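## 3. Planning the Purchase: Simulation Before Hardware

This section covers sizing a Barkier sidewalk unit order before a purchase request is submitted. Complete Section 2 (Site Survey) first. The steps assume one route and one operator station.

### 3.1 Route check in simulation

1. Load the Tumden street pack on the planning workstation.
2. Set the start point on open pavement, facing the corner to be crossed.
3. Run the route 3 times with the base wheel set, then 3 times with the wide wheel set.
4. Export both logs. Keep them with the quote.

**Note:** The street pack is licensed per workstation. Budget for 2 seats if route planning and operator training will run at the same time.

Corner approaches decide most of the wheel and sensor budget. Check slab joints, cracks, poles on wide bases, and railings against the clearance table in Appendix B. A joint that runs diagonally to the direction of travel must be entered as its own item; the route tool treats it as a straight joint by default.

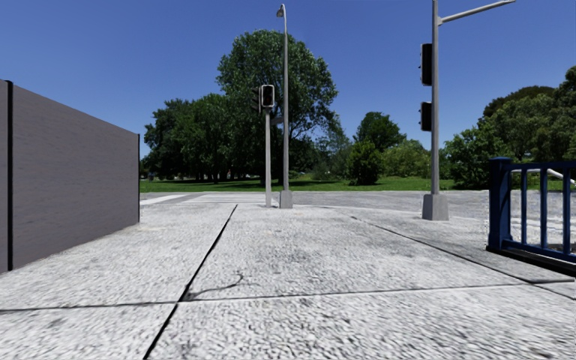

Archie Niven asks whether the wide wheel set can be left off the first order and added after delivery. It can, but the Trindthorpe service depot must refit the axle covers, and the unit is out of use while the work is done. Order the wide set with the unit if any run in step 3 logs a wheel stall.

**Caution:** A clean run in simulation does not clear a route for live use. Surface grip, curb height, and signal timing must be measured on site.

### 3.2 Setting the order quantity

1. Enter the number of daily trips in the planning sheet.
2. Enter the longest one-way trip time in minutes. If it is over 33, select the extended battery.
3. Read the unit count from the last row.
4. Add one spare unit for every 5 in service. Round up.

**Note:** Chargers are quoted separately. One Buchanan dual charger serves 2 units. Do not count the spare when sizing chargers unless it will be kept ready to run.

### 3.3 Costs outside the unit price

Enter the following on separate lines of the request:

- street pack seats and yearly renewal
- operator station and mounting
- site measurement visit
- freight to and from the depot
- replacement wheels for the first year

Requests with these items folded into the unit price will be returned. Send the completed sheet and the exported logs to Karthikeyan Salian by the end of April for inclusion in the next budget. Sheets received later are held for the following one.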